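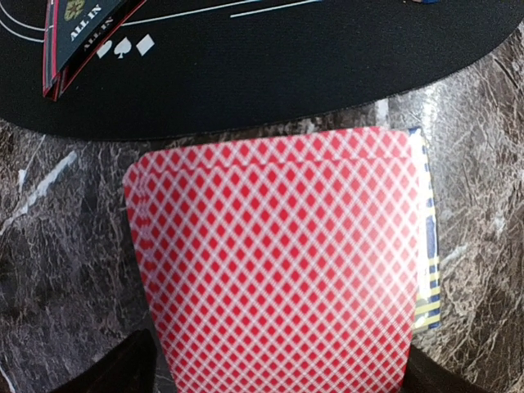

Session 6: Choosing and Fitting a Car Amplifier

Mobile Electronics 1, evening section

Welcome back! We have the speakers in and the doors buttoned up, so now we get to the part of the course I look forward to all term. An amplifier changes a car more than any other single piece of gear you can add, and most of what makes one work well is plain wiring that you already know how to do from sessions 2 and 3.

Bring to class: your multimeter (check the battery, please), wire strippers, the crimper from your kit, and the load worksheet you started last time.

1. Why add an amplifier at all?

The amp chip inside a typical head unit has very little to work with. It runs straight off the car's 12 volts, it lives in a cramped metal box, and the "50 watts x 4" on the sticker is a peak figure. Continuous power is usually closer to 15 or 20 watts per channel. Turn it up past that and the tops of the waveform get squared off. We call that clipping, and once you've learned to hear it you'll notice it in every third car at a stoplight.

An outboard amp has its own power supply that steps the voltage up, so the music has headroom. The surprise for most students is how much better things sound at LOW volume. Drums get their snap back. Voices stop sounding tired. I still grin every time a class hears it for the first time.

2. Reading a spec sheet without getting fooled

Look for RMS power at a stated load (4 ohms is the usual one) and a stated distortion figure. If a sheet gives you only "max power," keep looking.

We'll use two amps in the lab. The Mollon is a four-channel unit whose carton says 2,000 watts in large type. Inside the manual, on the specification page, is the number we care about: 75 watts RMS per channel into 4 ohms. That's 300 watts, and a perfectly nice 300 watts too! The Gostau is a single-channel subwoofer amp rated at 400 watts RMS into 2 ohms, and its manual is refreshingly clear.

Other lines worth reading:
Signal-to-noise ratio. Higher is better. Check whether it was measured at one watt or at full power before you compare two amps.
Minimum load. Wire a sub below this and the amp will shut down, or worse.
Input sensitivity. Tells you whether it will take speaker-level inputs from a factory radio.
Fuse rating. A handy reality check. Multiply the total fuse value by 13.8 volts, then by the efficiency, and you have a ceiling on what the amp can put out for any length of time.

Worked example for the fuse check. The Mollon has two 20 amp fuses. 40 amps x 13.8 volts = 552 watts going in. It's a Class AB design, so take 60 percent: 552 x 0.6 = 331 watts coming out. The 300 watt rating holds up. The 2,000 does not.

3. Class AB and Class D

Class AB amps are bigger, run warmer and waste a good part of the current as heat. Class D amps switch on and off very fast and filter the result, which gets you 80 percent or better. Ten years ago I'd have told you to keep Class D for subwoofers. Today's full-range Class D amps are terrific, and if you're trying to fit something under the seat of a compact they're often your only real choice.

4. Power wire

Everything depends on current draw and length. Measure the run along the path the wire will take, up and over the wheel well and down the sill, then add a foot and a half.

Our two amps together:
Mollon: 300 watts out, 60 percent efficient, 500 watts in, 36 amps
Gostau: 400 watts out, 80 percent efficient, 500 watts in, 36 amps
Total: 72 amps

For a 17 foot run we want 4 gauge copper. Watch for copper-clad aluminum, usually marked CCA. It carries less current for the same size, so go up at least one gauge number step if that's what you've got - or spend a little more and buy copper.

The main fuse goes within 18 inches of the battery, measured along the wire. It protects the wire. The fuses on the amp protect the amp. Students mix these two up on the quiz every term, so underline that.

5. Grounding

Short, thick, and bolted to bare metal. Same gauge as the power wire. Sand the paint off a spot the size of a quarter, use a ring terminal with a star washer, tighten it down, then paint over the finished joint to keep rust out. Seat belt bolts are off limits! Don't drill until you've looked underneath, either; fuel tanks and brake lines have a way of being right there.

Test it: meter on ohms, one lead on the ground terminal of the amp, the other on the battery negative post, system off. Subtract whatever your leads read when touched together. Half an ohm or less is our class standard, and a good joint will come in far lower.

6. Signal and remote turn-on

Run the RCA cables down the opposite side of the car from the power wire. If they must cross, cross at a right angle. The blue-and-white remote wire can go with the RCAs. For factory radios with no remote output we'll use the Prurkix converter, which senses the speaker signal and makes its own 12 volt trigger. It's a clever little box and I'm a fan.

7. Setting gain

The gain knob matches the amp to the source. It isn't a volume control, so please don't just crank it.

a. Disconnect the speakers. EQ flat, bass boost off, gain all the way down.
b. Play a 1 kHz test tone (50 Hz for the sub amp) recorded at 0 dB.
c. Bring the head unit to three quarters volume.
d. Find your target voltage: the square root of power times resistance. For the Mollon, 75 x 4 = 300, and the square root is 17.3 volts. For the Gostau, 400 x 2 = 800, so 28.3 volts.
e. Meter on AC volts across the speaker terminals. Raise the gain slowly until you reach the target.
f. Power down, reconnect, and enjoy.

8. Practice problems (due next session)

Show your work, units included.

1. An amp has a single 30 amp fuse and is 80 percent efficient. Estimate its greatest continuous output at 13.8 volts.
2. Find the target voltage for 100 watts into 4 ohms.
3. A carton claims 1,055 watts. The amp is Class AB with one 25 amp fuse. Is the claim believable as an RMS figure?
4. Sketch a full wiring plan for your own car, with the length of each run and the location of every fuse.

Reading for next time: the chapter on crossovers, plus the Gosling installation booklet, pages 4 through 9.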